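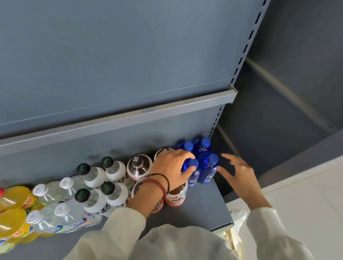

One reader's comment under the December post ran to a single paragraph and said that shelf restocking is a solved problem, that warehouse arms have been picking bottles for years, and that a student club would learn more from building a line follower properly. I have been meaning to reply to it at length. The first part is fair if the bottles arrive in a tray at a known pitch. The second part I can't judge, as our line follower was not built properly either.

What the club is working on is narrower than restocking. Given a shelf bay with drink bottles in it, in whatever state, the robot should end up with bottles standing in rows, grouped by product, labels toward the customer. The task is one of the open categories in Curico, the inter-college competition we enter each year. Stenen is our robot. Urquhart is the club and also the room. Cleketti is the piece of software I maintain, and most of this post is about Cleketti.

Start with the hands. A person tidying a row of bottles does many things that never appear in a grasp taxonomy. One of them is laying a palm across the caps of two adjacent bottles with the fingers curled over, while the other hand is open beside the row. Is that a grasp? Our first labeling scheme said yes, because the hand was in contact and the contact lasted. The planner then tried to find a pose for a parallel gripper that would reproduce it, found none within the reach limits, and returned an error that took me most of an evening to trace back to the label.

The scheme now separates contact into hold, steady, push and guard. Hold means the hand carries the object. Steady means the hand limits how the object can move. Push is what it sounds like. Guard is the awkward one: a hand close to an object without touching it, placed so that the object would meet the hand if it moved. An open palm with spread fingers next to the end bottle of a row gets labeled guard. I argued against having this class at all. I lost the argument and I now think the other side was right, for a reason that comes up further down.

Caps turned out to be the best landmark from above. Labels wrap around the body and get foreshortened badly at a steep viewing angle, and clear bottles more or less vanish against a plain gray back panel. A cap is compact, usually opaque, and sits at the top where the camera has a line to it. Cap color alone does a decent first split: white, black, blue. It fails where two products share a cap color, so a white cap on water and a white cap on tea need a second look at the body. Printed caps help. A green mark on a black cap is worth more to the classifier than the entire label below it.

For an upright row, then, the pipeline is short. Find the caps, fit a grid, look at the color of what is under each cap, assign a product. The grid fit is plain least squares with outlier rejection, nothing clever. It runs on the small computer without complaint.

Then there is the other kind of shelf. 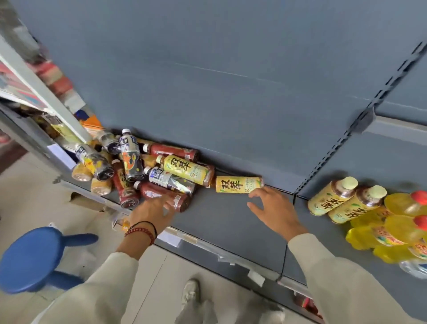

Posted by cleketti on 2020-03-16 | Filed under: Stenen, perception, shelf task | Comments open

None of the grid code survives contact with a heap. Caps point in all directions, and some of them are under other bottles. Two bottles at the edge of a heap may show only their round bottoms, and the cap detector has nothing to say about a bottom. When I ran the December version of Cleketti on toppled bottles it fitted a grid anyway, with high confidence, across objects that were lying on their sides. That is a bug in how I computed confidence. The residual was normalized by the number of inliers, and with few inliers you can fit a grid to anything.

The replacement does three passes.

The first pass finds the shelf. The slotted upright between two sections is a gift here: a column of dark rectangles at even spacing, fixed to the structure, visible even when the deck is full of product. We get the vertical direction from it and the scale along it. The deck plane follows from the upright and the front edge. It matters more than I expected to know which side of the upright a bottle is on. The same product can lie in both sections, and without the upright the tracker would happily merge them into one long bottle passing behind the metal.

The second pass looks for isolated objects. A bottle lying on its own, apart from the heap, label up, is the easiest pick on the shelf and should go first. Its axis can be read directly from the outline, its cap end is known, and the gripper can come down on either side of it without touching anything else. The earlier planner ignored this and scored picks by distance from the base, so it reached for the front of the heap while a perfectly free bottle lay next to it. Changing the score to clearance first and distance second was a one-line edit.

The third pass handles the heap and is the weak one. We estimate which bottle is on top of which from occlusion at the outlines. Where two outlines cross, the one that continues unbroken is on top. This works on bottles with strong labels, such as yellow or blue against white, and works poorly on dark red drinks lying against each other. Transparent bottles at the back are detected by accident when they are detected at all. The output is a directed graph, and the robot picks from nodes with nothing above them. Cycles occur in practice. Three bottles can each rest on the next, and the code has to break the loop somewhere. At present it breaks it at the bottle closest to the front edge.

Now back to guard. Removing one bottle from a heap releases others. A cylinder on a flat deck rolls toward whatever side is free, and on an open shelf one side is the floor. People deal with it by having two hands. One goes into the heap and the other is near something that could move. When I went through our demonstration labels with this in mind, the guard class was common in heap work and rare in rows, and the hold segments that overlapped with guard were longer. The set has 2197 labeled segments at the moment, so I would not lean on the second observation very hard.

Stenen has a single arm. It cannot guard. The options we discussed were a second arm (no money, no mounting space), a fence that folds down along the front edge of the deck (legal under the Curico rules, if the robot places and removes it itself), and picking in an order that keeps the heap supported for as long as possible. We are doing the last one and prototyping the fence. The fence is a strip of aluminum angle with foam tape on it. It weighs little and ruins the reach of the arm on the lowest deck, where the robot already has to come in nearly flat.

Some smaller items from the change log, for those who follow it:

Label text is no longer used for orientation. Large characters read well enough when the bottle is flat and facing up, and the rest of the time the reader produced noise that the planner took seriously.

Price tags along the front edge were being detected as small white bottles. They are now masked using the deck edge from the first pass, with a margin of 2 centimeters.

Cooking oil was added as a class of its own. The big yellow bottles are too wide for the gripper, so they are treated as fixed obstacles. A yellow label on a drink does not make it oil, and the classifier needed more than 3620 extra crops to be persuaded of it.

Anything below the deck front edge is ignored. This covers floor tiles, stools, shoes and legs. The December version once planned an approach to a shoe.

The hold and steady labels still disagree between annotators when the hand is over the caps. The written rule says it is steady unless the bottle leaves the deck within the segment. Please use the written rule.

What is left before the entry deadline is mostly the placing side. Picking a lying bottle by the body gives you a bottle lying in the gripper, and it has to be turned upright before it goes into a row. The wrist has the range for it in one direction only. If the cap points the wrong way at the pick, the arm has to set the bottle down and regrasp, and the regrasp is where most of the time goes. I have a branch that includes cap direction in the pick score. It is untested on the robot and the simulator is too kind about friction to tell me anything.

To the reader with the line follower: the code for ours is in the same repository, under the folder named old. It turns left well.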